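Our group met at the side gate at Kadside a little before ten on Thursday, 40 of us in all, which I think surprised the hosts as much as it pleased them. Roswitha Ammann took our half and Jarlath Flanagan the other, and off we went through the long corridor with our paper badges flapping.

I had expected to like the tasting kitchen best (I always do, on these trips!) and I did. The drinks are served from a white table, with tall chrome dispensers set out on shiny steel plates, and every one has a little slotted grate at its foot for the drips. I have wanted something like that for our own socials for years, after what the old urn did to the good tablecloth in June.

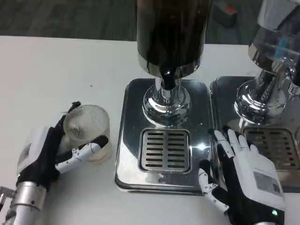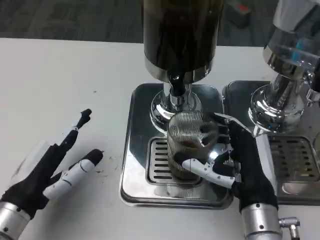
Mastico Visits Club, Hospitality Section

I stayed by the dark dispenser longer than was polite. It is a handsome thing, and the spout sits low enough that you set your cup on the grate and leave it there. I was very taken with the glass that wears a coil of metal wire around it like a sleeve, and Ravindran Chowdary and I had a long talk over whether you could wind one at home. He says yes, with patience. I am less sure, but I have bought the wire.

The one next to it has a clear upper part, and I think I would choose that kind for us, so whoever is pouring can see when it is running low. Roswitha let me lift one of the spares and it was heavier than I expected, so we would need a sturdy table.

Lunch was soup and very good bread, and the bus left at 4. Gobnait Ó Gríofa has the sign-up sheet for the Garkel trip if you missed this one, and she would like the badges back, please.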